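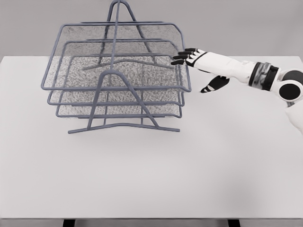

印刷する | メールで送る

6　公開デモンストレーションの準備と実施

本章は、見学会および施設公開日に、シミュレーション画面を使ってアームの把持動作を見せる場合の手順を示す。対象は Omach コントローラと表示ソフト Cormier の組み合わせとする。実機を動かす場合は別冊『Osgate 実機運用編』に従うこと。

6.1　事前確認

1. 表示用端末と操作用端末の電源を入れ、両方が同じネットワークに接続されていることを確認する。
2. 操作用端末で Cormier を起動し、「シーン」メニューから 627 番を読み込む。白い天板の机、三段のメッシュトレイ、白いアームが表示される。
3. トレイが天板の左側、アームが右側にあることを確認する。左右が逆の場合は視点が背面側になっているため、「視点」→「正面」を選ぶ。
4. ハンドの初期姿勢を「開」に設定する。四本の指は前方へ伸ばして揃え、親指は下側に開いた状態とする。
5. 机の手前側に他の物体が残っていないことを確認する。前回の実演で追加した物体は自動では消去されない。

注記：メッシュ面の描画は負荷が高い。表示が遅れる場合は「描画品質」を一段下げる。リムや支持枠の形状は変わらない。

6.2　接近動作の実演

1. 「動作」タブを開き、「接近」を選択する。
2. 目標を「上段トレイ・右端」に指定する。中段と下段は初期設定では選択できない。
3. 速度を 4 に設定する。見学者が 5 人を超える場合も同じ値を使う。
4. 「実行」を押す。ハンドは上段トレイの右側へ向かい、接触前の待機位置で停止する。
5. 停止した状態で説明を行う。説明中は「保持」ランプが点灯していることを確認する。
6. 説明が終わったら「把持」を押す。省略する場合は「復帰」を押す。

注意：待機位置で「目標変更」を押さないこと。経路が再計算され、指がトレイの支持枠を通過する軌道が選ばれることがある。画面上では干渉警告が出るだけだが、記録ファイルには衝突として残る。

6.3　見学者への説明事項

待機位置では次の点を説明する。順序は問わない。

・表示は計算機上のシミュレーションであり、画面は実機の映像ではないこと。
・この時点でハンドはトレイをつかんでいないこと。
・把持の対象は上段トレイの右端であり、トレイ内の物品の取り出しは本実演に含まれないこと。

把持力の数値を質問された場合は、設定画面の値を読み上げず、技術資料を案内する。設定画面の値は内部単位であり、ニュートンには換算されていない。

6.4　見学者による操作

見学者に操作させる場合は、操作用端末を「来場者モード」に切り替える。このモードで使用できるのは「接近」「保持」「復帰」のみとなる。

1. 担当者が「復帰」を実行し、アームを初期姿勢に戻す。
2. 「設定」→「権限」→「来場者」を選ぶ。
3. 見学者に「接近」を押してもらう。連続して押された場合、二回目以降の入力は無視される。
4. 動作の停止後、担当者が「復帰」を実行する。

注意：来場者モードのまま端末を再起動すると、管理者パスワードの入力が必要になる。パスワードは開場前に確認しておくこと。

6.5　表示の異常と処置

アームが画面の右端から現れない：基部の座標が前回の値のまま残っている。「初期化」→「アームのみ」を実行する。

トレイの影が表示されない：照明設定が「簡易」になっている。「標準」に戻す。動作には影響しない。

ハンドが待機位置の手前で止まる：2月以前の動作ファイルを使用している。現行のファイルに差し替え、シーンを読み込み直す。

6.6　終了手順

1. 「復帰」を実行し、来場者モードを解除する。
2. 記録ファイルを共有フォルダ「Cundex」に保存する。上書き保存はしない。
3. Cormier、操作用端末、表示用端末の順に終了する。

本章の記述に関する問い合わせは、文書担当 Keir Aitken まで。

改訂：2018年5月

印刷する | メールで送る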